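Workshop notebook -- Teltwood bench
September, entry 22
Posted 7:05 a.m. by the bench log
Print this entry | E-mail this entry

Hide glue, second batch. Soaked the granules overnight in cold water, equal parts by weight, then brought the pot up slowly. Held at 140 F on the Pilta warmer. The dial reads low at that end of the range, so go by the probe and ignore the markings.

First test joints were maple to maple, rubbed, no clamps. Open time was short. The glue gelled before the second piece was square and I had to scrape and start over. Warmed the stock under the lamp before the next pair and that went better -- squeeze-out stayed soft long enough to wipe.

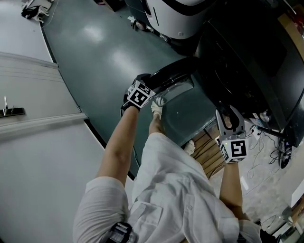 Urea at 7 percent of dry weight went into the second jar. It stays workable longer and strings less off the brush. Strength is still an open question. The Humphreys notes say to leave joints a full day before loading them, so the samples are on the rack until tomorrow.

Broke the older set from the first batch. Best joint let go at 205 lb, with torn wood across most of the face. Worst was 77 lb, a clean glue line, shiny, no fiber pulled. That one was starved. I had planed the face and then rubbed it too hard.

To do: repeat the 77 lb joint with a heavier coat. Label the jars on the side, because the lids get swapped. Order more granules from Skundora, same grade, and check the bag for damp before it goes on the shelf. Old jar smells off and should be thrown out.

Recent entries
Shellac flakes, dissolving times
Resawing the Teltwood maple
Pilta warmer, probe against dial
Brush cleaning and storage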